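How Plastic Pipes Fit Together

White plastic pipe, the kind called PVC, can be joined into frames, stands and drains.
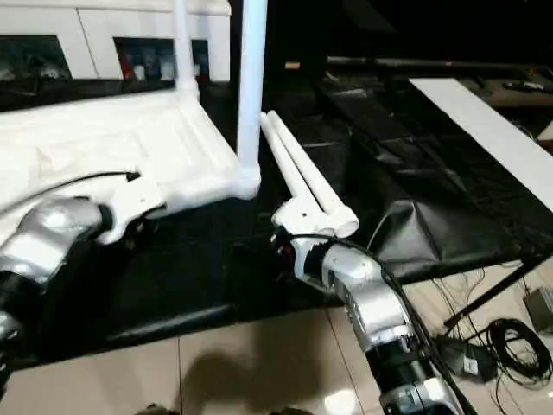 What does PVC stand for?
PVC stands for polyvinyl chloride. It is a type of plastic that is stiff, light for its size, and does not rust.

Pipes and fittings

A pipe is a straight tube. A fitting is a short part that connects one pipe to another. Most pipe structures need both, as a straight tube has no way to turn a corner by itself.

The elbow is the fitting used for corners. A white elbow joins a tall upright pipe to a pipe that runs along the front edge of a broad white panel. One pipe goes up and the other goes sideways.

Other common fittings:
Tee: joins three pipes in the shape of the letter T.
Coupling: joins two pipes in a straight line.
Cap: closes the end of a pipe.
Cross: joins four pipes in the shape of a plus sign.

The opening in a fitting is called a socket. Inside the socket is a small ridge, or stop. The pipe slides in until it touches the stop. If it does not go in all the way, the finished frame will be slightly too big on that side.

How pipes are measured

Two measurements matter most: length and diameter. Length is the distance from one end to the other. Diameter is the distance straight across the round part. The outside diameter includes the plastic wall. The inside diameter is only the open space.

Pipe length must include the part hidden in the sockets. Suppose 200 millimeters of pipe should show between two elbows, and each socket is 26 millimeters deep. The pipe must be cut to 252 millimeters:

200 + 26 + 26 = 252

Uprights and horizontals

A pipe that stands straight up is an upright. A pipe that lies level is a horizontal. Uprights carry weight down to the floor or table. Horizontals hold the uprights the correct distance apart.

A square made from four pipes can lean and turn into a diamond shape if its joints are loose. A triangle cannot change shape this way unless a side bends or a joint breaks. Builders often add a diagonal pipe to a square to divide it into two triangles. The diagonal is called a brace.

Glued or dry?

A dry joint is pushed together without glue and can be pulled apart again. A glued joint uses solvent cement, which softens the surface of the plastic so that the two parts bond as it hardens. Solvent cement gives off strong fumes and is a job for an adult.

Words to know

Diameter: the distance across a circle through its center.
Socket: the opening in a fitting that holds a pipe.
Brace: a part added to keep a frame from leaning.

Text by Roksolana Derkach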